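Swapping a desktop processor without tears

I put off changing the chip in our old family computer for the best part of a year, convinced I'd break something, and then it took less time than descaling the kettle. If you're hovering over yours with a screwdriver, do put the kettle on and have a read first.

Clear the table, switch off at the wall and lay the case on its side. Hold the processor by its edges only, one side in each hand or between finger and thumb, and keep your skin off the underside. I touch a bare bit of the metal case before I pick anything up, and again if I've wandered off for a biscuit (I usually have). 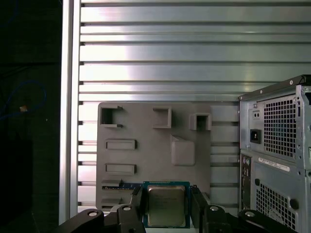
Have somewhere for the chip to go before you lift it out. Mateja Radulović keeps hers in an egg box, which I can't quite recommend, but a proper little tray costs next to nothing and the lid keeps the dust off. Write on the lid which machine it came from, or you'll be guessing by Tuesday.

Now for the socket. Look for the small marks on the corners and line them up before you let go. The chip should settle under its own weight, so please don't press! If it rocks, lift it straight up and try again. Move any loose cables well out of the way too, and tilt a lamp so that you can see past your own hands.
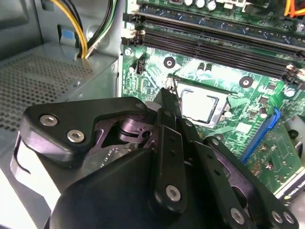 Old thermal paste comes away nicely with a lint-free cloth and a drop of isopropyl alcohol. Go gently, and give it 2 or 3 passes with a clean bit of cloth each time. 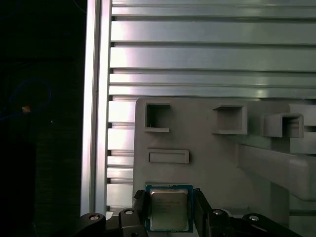 Page last changed: May

Jasmina Dimitrov wrote in to ask how much new paste to use. A blob the size of a pea, in the middle, and let the cooler spread it for you as you tighten the screws a little at a time, corner to opposite corner.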